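Community Kitchen Classes at Ambridge
Progress report to the Nultmont Fund

Thu 19 May

Dear Serpil,

Thank you for your patience with this one. I know we had said you would hear from us a little sooner, and the spring classes rather swallowed us up, but I have now sat down with the notebooks and a large pot of coffee and I think I can give you a fair picture of where the cooking program stands. As before, I have tried to write it the way I would tell it to you across a table, and the receipts are in a separate envelope for anyone who prefers those.

Where we are

When you agreed to support us last October we promised evening classes in plain home cooking, for people who for one reason or another had never learned, or who had got stuck making the same few suppers over and over. The classes are running, and they have filled nicely. Up to the end of last week we had served 312 class places, counting each person once for each evening they came, and that is a bit ahead of the number we gave you in the application. Most people come back. A few came only for the bread evening and we haven't seen them since, but they did write to say the bread is still being made, so I am content with that.

We run two groups. The early one is mostly parents and grandparents, and Aurelio Aguirre teaches it. The later one is mostly people coming straight from work, often hungry, and Yiğit Ersoy has learned to put out something to eat in the first ten minutes or the chopping goes very badly. He usually does flatbread with a bowl of white beans mashed up with lemon and garlic, and I'd say half the group now makes that at home, though it was never on the lesson plan!

What we have been cooking

The first block was soups and stews, which was the right place to begin. You can be a beginner with a soup and still go home with something good. We did a red lentil soup with cumin and a squeeze of lemon at the end, a chicken and barley soup, and a bean stew with smoked paprika that took longer than the evening allowed. We have since moved that one to a soaked-and-half-cooked start, so that the group arrives to find the beans nearly tender and can get on with the onions and peppers.

The second block was vegetables, and here I have to confess we misjudged things a little. Our plan had a whole evening on greens, and people were polite about it, but they were not excited. Aurelio then threw out his notes and did roasted vegetables on a very hot tray instead – carrots, cauliflower, red onion, plenty of oil, salt, don't crowd them, leave them alone – and it was the liveliest evening we've had. So many people told us they had been brought up on boiled cauliflower and had no idea it could go brown and sweet like that. The greens came back two weeks later, cooked quickly with garlic and a splash of vinegar, and were much better received for having the roasted things behind them.

The third block is rice, grains and noodles, and we are in the middle of it now. Rice turns out to be what people are most nervous about. Everyone has burned a pot at one time or another and everyone has an aunt with a rule. We teach one method only, with the lid on and a good long rest off the heat, and we ask people to do it at home twice before the next class. The fried rice evening used up all the practice rice from the night before and cost us next to nothing.

Money

You gave us $4000 for the year. The largest part has gone on food, as planned. We also bought knives and cutting boards, and I'm glad we spent properly on the knives; the ones we started with would barely get through a tomato. The Rungrueang grocery has been very kind about letting us order in odd quantities and take back what we don't open, and our herb bill in particular came out lower than I had feared.

Two things ran over. Cooking oil went up in price over the winter, and we use a lot of it. And we had not allowed for containers. People naturally want to take their supper home, and for the first few weeks we were buying tubs every time. We now ask everyone to bring a box with a lid, and we keep a small stack on the shelf for those who forget. I have moved a little money from the printing line to cover both, as you said we could, and we made up the difference by having the recipe sheets copied at Workholm in black and white.

What has not gone so well

The oven. I mentioned it in my last letter and I'm sorry to say it's still with us. It runs hot on the left and cool on the right, and every tray has to be turned halfway. Kristaps Mets has had the door off twice and improved the seal, and the bottom heat is steadier than it was, but I think it is simply an old oven and we should plan for that. In the meantime we have made a small virtue of it and written "turn the tray" into every baking recipe, as most people's ovens at home have their own moods too.

The recipe sheets also needed more work than we expected. The first ones were too long. Erhan Yazıcı joined the later group as a complete beginner, and he sat down with us and marked every place where he had got lost. "Fold in" was one. "Season to taste" was another, and a very fair one, because how would you know what it's supposed to taste like the first time? We now give a starting amount of salt in every recipe, and then tell people to taste it and add more by the pinch. The new sheets are shorter, with the ingredients in the order they go into the pan, and there is far less calling out across the room.
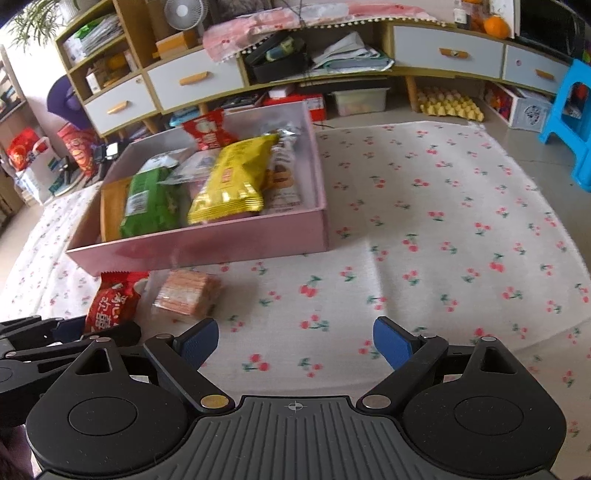

I should say a word about attendance too. It dipped during the cold weeks, in the early group more than the later one. We telephoned round and it was nearly always colds, or children with colds, and by the end of the vegetable block most of those people were back at their places. We did lose one evening altogether when the water was off in the building. It has been made up since, with a double session on dumplings that ran very late and left flour in places I am still finding it.

What comes next

After the grains we have one more block, which is baking and simple desserts. I would like to keep it modest: a soda bread, a fruit crumble, a plain yogurt cake that can be mixed in one bowl, and a rice pudding to show people that they already know more than they think. Yiğit would like to do baklava. I have told him he may do it on the last night, when people can stay as long as they like, and he has already started talking about the nuts.

We are also hoping to finish with a shared supper for both groups, with each table bringing a dish from one of the blocks. It would be a great pleasure to have you there, and anyone else from the Fund who would care to eat. There's no need to bring a thing. I'll send the date as soon as the hall has confirmed it.

For the autumn, I would very much like to talk with you about a second year. The group we haven't reached is people cooking for just one, and several of them have asked. It is a different sort of cooking, really, with smaller pans and a lot more thought about what to do with the other half of the cabbage, and it deserves its own classes. Aurelio has begun a list of dishes that scale down well and another of those that freeze, and I can send you both with a first go at the costs whenever would be useful.

One last small matter. You asked whether we would share our recipes with the other kitchens you support, and of course we would, gladly. Give us until the baking block is finished so that the sheets can all go together. If somebody needs the lentil soup sooner than that, tell them to write to me and I'll put a copy in the mail.

With warm thanks from all of us at Ambridge, and please do come hungry.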